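August, late evening

Second session with Nostovero. Save file is at chapter 5, party level 22, synthesis rank one short of what the academy quest wants. I stopped at the save point before the flooded archive.

The item creation system makes more sense than it did in Kartha, the previous game by the same team. Each recipe has three slots, and each slot takes a material with a quality value from 1 to 90. Final quality is a weighted average, with the first slot counting double. The menu doesn't say so. I worked it out by making the same tonic six times and swapping one herb at a time. Traits carry over only if the material in slot one has them, so a cheap herb with a good trait drags the result down. Kartha handled traits as a separate currency and I prefer this.

Combat is slower than I want. The turn bar shows the next eight actions, but a stun moves an enemy back an amount that depends on a hidden stat. Against the second boss the same skill moved it four places, then one. I finished that fight with 59 HP on the healer and no items left.

Money is tight in the middle chapters. The bag upgrade costs 2,000 and sales bring in very little. Shobha Raju wrote that she skipped the upgrade and bought the Lokine catalyst first — it doubles output on liquids only. She is around ten hours ahead of me and uses mostly liquids, so that may not suit my party.

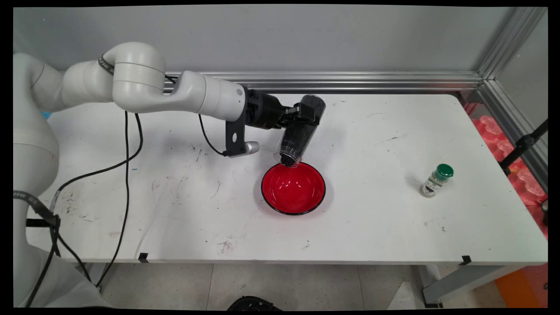
The pouring minigame is the weakest part of the synthesis screen. Hold the trigger to tilt the flask, release to level it, and stop inside the green band on the gauge. Tilt speed isn't constant; it jumps after the first third of the travel, and I overshot on most attempts. A robotic arm tipping a clear plastic cup over a red bowl is the sort of control I'd like here, with one input for angle and another for position. Skakudix had both on separate sticks. The options menu has an auto-pour setting, but it caps quality at 70.

Next time: sell the spare ore, retry the tonic with the marsh root in slot one, then the archive. Check whether the east door needs the lamp.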